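Ukura, le kit de pinces à main : mon avis après un trimestre au club

Au club de robotique, on a pris deux pinces Ukura en mars, après des semaines d'hésitation avec le modèle de Trodard (plus joli sur le papier, mais livré sans mousses ni pièces de rechange !). Je les ai eues en main à presque toutes les séances, alors je me lance.

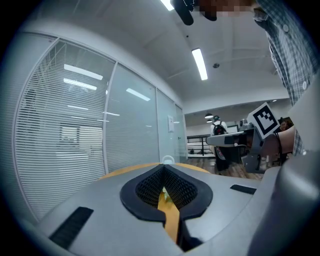

Prise en main

Franchement, j'ai accroché tout de suite. La coque grise est costaude, le montage m'a pris 41 minutes avec la notice ouverte à côté, et Kristof Jacobs, notre encadrant, a fait la deuxième en 26 (il s'en vante encore). Les marqueurs carrés noir et blanc se repèrent bien. Seul bémol, au bout d'une heure j'ai le poignet qui chauffe, surtout le gauche.
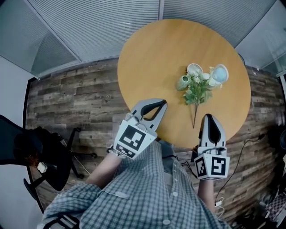
Notre projet pour la coupe Sultwood, c'est d'apprendre à un bras à débarrasser une table, donc on répète les mêmes gestes encore et encore. Pour les objets, on a pioché dans la vaisselle : un petit vase vert pâle, des tasses, et un brin de fleurs artificielles dont la longue tige fine est mon cauchemar personnel. Les patins noirs tiennent très bien la céramique, mais sur une tige il faut viser juste et fermer doucement. Gyula Illés y arrive mieux que moi, je suis jalouse.

Côté entretien, j'ai resserré les vis des doigts deux fois, et Van Dijk nous a envoyé des patins neufs en 13 jours, un peu long quand même. Je mets quatre étoiles sur cinq, et j'en rachèterais une paire sans hésiter !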